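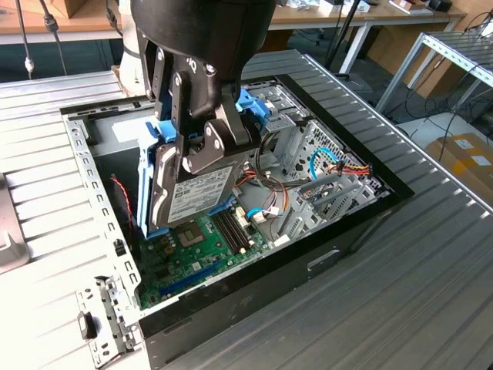
Flenex drum loops, README

Flenex is a folder of drum and percussion loops for use in any sequencer that reads WAV files. There are 149 loops and 58 single hits. Everything was recorded dry, so add your own reverb if you want it.

Last updated 30 May 2021.

What is in the folder

loops/ holds the full patterns, sorted by tempo.
hits/ holds the single sounds: kick, snare, hats, toms, shaker, woodblock.
midi/ holds a MIDI file for most of the loops. The brushed patterns have none, as they were played freely and would not sit on a grid.
docs/ holds this file and the licence.

File format

All audio is 24-bit WAV at 48 kHz. Loops are stereo, hits are mono. Most loops are 2 bars long and are trimmed to the exact sample, so they should repeat without a click. If you hear one, check that your sequencer is not adding a short fade at the clip edges.

File names

Names run kit, tempo, pattern, version, with underscores between. The kit is either wasia (the small jazz kit) or cirillo (the larger one with the deep snare). A lower-case f at the end means a fill.

wasia_092_shuffle_03.wav
cirillo_120_straight_11f.wav
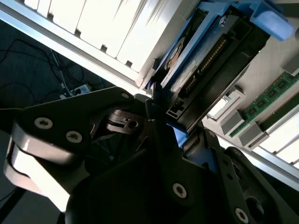

Loading the loops

Copy the whole folder to your sample drive before you import anything. Projects store the full path, and moving the folder later means pointing every track at it again. Set the project tempo first, then drag the loop to an audio track. Time stretching works well enough for small changes. Past that the cymbals start to smear, and it is better to use the MIDI file with the single hits.

The MIDI files follow the General MIDI drum map on channel 10. The shaker is on note 70 and the woodblock on 76.

Known problems

The Cirillo ride has a slight ring at low tempos -- it is in the recording and cannot be removed cleanly.
Two of the shuffle loops start a little late. Nudge them by ear.
Some older samplers refuse 24-bit files. Convert to 16-bit first.
The December release had the left and right channels swapped on the tom fills. If you still have that one, replace it.

Licence

Free to use in your own music, paid or unpaid. Please do not resell the loops as a sample pack. Credit to Gresgate is welcome but not required.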